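모터사이클 공학 개론 강의 자료
제6강 이륜차의 선회 역학과 차체 기하

1. 강의 목표

본 강의에서는 이륜차가 직진 상태에서 선회 상태로 이행하는 과정을 역학적으로 정리하고, 차체 기하 요소가 조종 특성에 미치는 영향을 다룬다. 제5강에서 다룬 타이어의 접지면과 마찰원 개념을 전제로 하므로, 해당 내용을 복습하지 않은 수강생은 강의 전에 제5강 자료를 먼저 읽어 두기 바란다. 서스펜션의 감쇠 특성은 제7강에서 별도로 다루며, 본 강의에서는 스프링 하중에 따른 자세 변화만을 제한적으로 언급한다.

2. 기본 용어

캐스터각(레이크각)은 조향축이 수직선에 대하여 기울어진 각도를 말한다. 제조사에 따라 수평면을 기준으로 표기하는 경우가 있으므로 제원표를 읽을 때 기준면을 반드시 확인하여야 한다.

트레일은 조향축의 연장선이 노면과 만나는 점과 앞바퀴 접지 중심 사이의 수평 거리이다. 접지 중심이 조향축 연장선의 교점보다 뒤쪽에 있을 때 트레일은 양의 값을 가지며, 통상의 이륜차는 모두 이에 해당한다.

축간거리는 앞바퀴 축과 뒷바퀴 축 사이의 수평 거리이다. 체인 장력 조정에 따라 뒷바퀴 축의 위치가 달라지면 축간거리도 함께 변하므로, 측정값을 기록할 때에는 축의 조정 위치를 병기한다.

오프셋은 조향축과 프런트 포크 중심선 사이의 거리이다. 다른 조건이 같을 때 오프셋을 늘리면 트레일은 줄어든다. 수강생이 가장 자주 반대로 기억하는 항목이므로 도식을 직접 그려 확인할 것을 권한다.

3. 직진 안정성

주행 중인 이륜차는 일정 속도 이상에서 외란을 받더라도 스스로 직립 상태로 돌아오려는 성질을 보인다. 과거의 교재는 이를 바퀴의 자이로 효과만으로 설명하는 경우가 많았으나, 현재는 트레일에 의한 복원 모멘트, 조향계의 질량 분포, 자이로 모멘트가 함께 작용하는 것으로 본다.

트레일에 의한 복원 작용은 다음과 같이 이해할 수 있다. 앞바퀴가 진행 방향에서 벗어나면 접지면에 횡력이 발생하고, 이 횡력은 조향축에 대하여 앞바퀴를 원래 방향으로 되돌리는 모멘트를 만든다. 트레일이 클수록 모멘트의 팔이 길어지므로 복원 작용은 커지고, 그만큼 조향에 필요한 토크도 증가한다.

차체가 한쪽으로 기울면 앞바퀴는 기울어진 쪽으로 조향되는 경향을 나타낸다. 이로 인하여 접지점이 무게중심의 아래쪽으로 이동하고, 원심력이 차체를 일으키는 방향으로 작용한다. 저속에서는 이 작용이 충분하지 않으므로 운전자가 조향과 체중 이동으로 균형을 유지하여야 한다.

4. 선회의 시작과 역조향

이륜차를 오른쪽으로 선회시키려면 차체를 오른쪽으로 기울여야 한다. 중속 이상에서 이를 가장 효과적으로 수행하는 방법은 오른쪽 핸들을 앞으로 미는 것, 즉 핸들에 순간적으로 왼쪽 방향의 토크를 가하는 것이다. 접지점이 왼쪽으로 이동하면서 무게중심이 상대적으로 오른쪽에 놓이고, 차체는 오른쪽으로 기울기 시작한다. 이를 역조향이라 한다.

역조향의 조향각은 매우 작으며 지속 시간도 짧다. 많은 운전자가 이를 의식하지 못한 채 수행하고 있으나, 의식적으로 훈련한 운전자와 그렇지 않은 운전자는 긴급 회피 상황에서 뚜렷한 차이를 보인다. 본 과목의 실습에서는 폐쇄 코스에서 시속 50 km로 주행하며 역조향 입력을 단계적으로 확인한다.

체중 이동만으로도 차체의 방향을 바꿀 수 있으나 반응이 느리다. 경기용 차량의 운전자가 상체를 선회 안쪽으로 크게 내미는 동작은 주로 정상 선회 중의 차체 경사각을 줄이기 위한 것으로, 선회를 개시하는 입력과는 구분하여 이해하여야 한다.

5. 정상 선회에서의 힘의 평형

일정한 속도와 반지름으로 선회하는 이륜차에서 중력과 원심력의 합력은 두 바퀴의 접지선을 통과하여야 한다. 타이어의 폭을 무시하면 경사각 θ는 다음 식으로 주어진다.

tan θ = v² / (g r)

여기서 v는 속도, g는 중력가속도, r은 선회 반지름이다. 식에서 알 수 있듯이 이상적인 경사각은 차량의 질량과 무관하다. 또한 속도가 2배가 되면 같은 반지름에서 tan θ는 4배가 된다.

실제의 타이어는 폭을 가지므로 차체가 기울면 접지점이 선회 안쪽으로 이동한다. 그 결과 동일한 선회 조건에서 필요한 차체 경사각은 위 식의 값보다 커진다. 이 차이는 타이어 폭이 넓고 무게중심이 낮을수록 크게 나타난다. 무게중심이 낮은 차량이 언제나 선회에 유리하다는 통념은 이 점에서 수정되어야 한다.

예제. 반지름 60 m의 평탄한 선회로를 시속 50 km로 통과하는 차량의 이상 경사각을 구하라.

풀이. 속도를 환산하면 13.9 m/s이다. 중력가속도를 9.81 m/s²로 두면 tan θ = 0.328이 되고, 따라서 θ = 18.2도이다. 타이어 폭을 고려한 보정은 과제에서 다룬다.

6. 차체 기하의 비교

아래의 내용은 본 과목에서 사용하는 교육용 차량의 성격을 정리한 것이다. 절대값은 실습 시간에 수강생이 직접 측정하여 기입한다.

Peddale 단기통 차량은 축간거리가 짧고 캐스터각이 작다. 조향 반응이 빠르고 저속 선회가 용이한 반면, 노면 요철에 의한 핸들의 흔들림이 상대적으로 크게 전달된다.

Manton 병렬 2기통 차량은 중간적인 기하를 채택하고 있다. 포크 돌출량을 조정할 수 있도록 상하 브래킷에 눈금을 새겨 두었으므로, 트레일 변화의 효과를 비교하는 실습에 주로 사용한다.

Coltden 투어링 차량은 축간거리와 트레일이 모두 크다. 고속 직진 안정성이 우수하나 선회 개시에 큰 토크가 필요하며, 적재 조건에 따라 뒤쪽 차고가 변하면 캐스터각도 함께 달라진다. 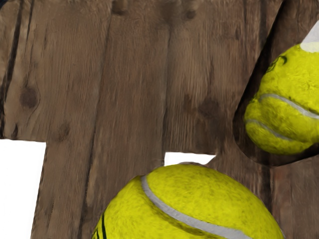
차고 변화의 영향은 다음과 같이 정리된다. 뒤쪽 차고가 낮아지면 차체가 뒤로 기울어 캐스터각과 트레일이 모두 증가한다. 반대로 제동 시에는 앞쪽이 가라앉으면서 캐스터각과 트레일이 감소하고, 조향은 일시적으로 가벼워진다. 제동을 유지한 채 선회에 진입하는 기법은 이러한 기하 변화와 앞바퀴 하중 증가를 함께 이용하는 것이다. 다만 마찰원의 한계 안에서 제동력과 횡력을 배분하여야 하므로, 차체가 기울어짐에 따라 제동력을 점차 줄여야 한다.

7. 불안정 현상

워블은 조향계가 조향축을 중심으로 빠르게 진동하는 현상이다. 앞 타이어의 편마모, 조향 베어링의 유격, 휠 밸런스 불량 등이 원인이 될 수 있다. 조향 댐퍼는 진폭을 억제하지만 원인 자체를 제거하지는 못한다.

위브는 차체 전체가 좌우로 흔들리는 현상으로, 워블보다 진동수가 낮고 고속에서 나타나기 쉽다. 뒤쪽에 무거운 짐을 높게 적재한 경우와 스윙암 피벗에 유격이 있는 경우에 감쇠가 현저히 저하된다.

두 현상은 발생 부위와 진동수가 다르므로 정비 기록에 단순히 ‘떨림’으로 기재하여서는 안 된다. 발생 속도, 적재 상태, 가감속 여부를 함께 기록한다.

8. 실습 안내

실습은 6명을 한 조로 하여 진행한다. 각 조는 Voß 정렬 측정대에서 캐스터각과 축간거리를 측정하고, 그 결과로부터 트레일을 계산한다. 측정 전에 타이어 공기압을 규정값으로 맞추고, 차량을 수직으로 고정한 뒤 조향을 정면에 둔다. 측정은 운전자 탑승 상태와 비탑승 상태에서 각각 실시한다.

주행 실습에 참가하는 수강생은 헬멧, 장갑, 발목을 덮는 부츠 및 보호대가 내장된 상하의를 착용하여야 한다. 보호 장비를 갖추지 못한 경우 주행 실습에 참가할 수 없으며, 측정 실습으로 대체한다.

9. 과제

가. 앞바퀴 반지름 R, 캐스터각 ε, 오프셋 d를 이용하여 트레일의 식을 유도하라. 유도 과정에 사용한 도식을 첨부할 것.

나. 제5절의 예제에서 선회 반지름만 절반으로 줄였을 때의 이상 경사각을 구하고, 건조 노면의 마찰계수를 스스로 가정하여 통과 가능 여부를 논하라.

다. Coltden 차량의 뒤쪽 스프링 예압을 높였을 때 예상되는 조종 특성의 변화를 캐스터각과 트레일의 관점에서 서술하라.

과제는 제7강 시작 전까지 제출한다. 계산 과정이 없는 답안은 채점하지 않는다.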